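Chapter 4
Reading the Offer: Home Robots and the Bedroom Claim

Every supplier in this trade will sooner or later tell you that its machine can make a bed. Treat the sentence with care. A bed in a brochure has square corners and one pillow. A bed in a house has yesterday's clothes on it.

This chapter takes one offer and reads it slowly. The Lilis kit, sold by Navton, is a two-armed package with a monthly support plan, and the sales sheet promises "bedroom tidying from day one". Despina Lambrakis, who reviewed it in October for the Brunton buyers' guide, gave it 60 out of 100 and was thought generous. The sheet lists 200 household items the kit is said to handle. It does not say how well, or how often, or who was standing by.
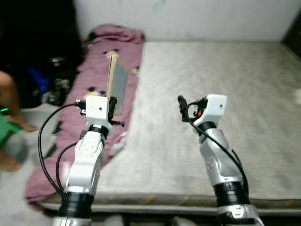
Figure 4.1 Two arms at a mattress, the left one holding a thin board upright. The blanket lies crumpled beneath it.

Look at Figure 4.1 and ask what a buyer could fairly learn from it. One gripper has hold of something flat and stiff, and the other has hold of nothing. Soft things are harder: a blanket has no fixed edge to aim for, and its shape changes as soon as it is touched. A supplier who shows you a board being held has shown you a board being held.

The same goes for pillows. Marisol Mosquera, who ran the rival Enach service for two years, used to ask her own sales staff to write down where the pillow began, where it should end up, and how many tries were allowed. Most claims of 80 per cent success, she found, left out the third — and sometimes the second as well. In Figure 4.2 a white pillow lies at an angle between two grippers. Before you count that as a job done, you would need to know what came next.
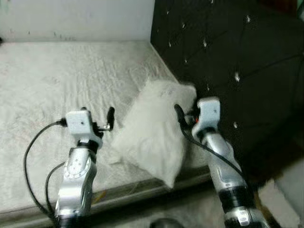 4.1 What "day one" means in a contract

Begin with the definitions page. In the Lilis agreement, day one is the day on which set-up is signed off, and the buyer signs.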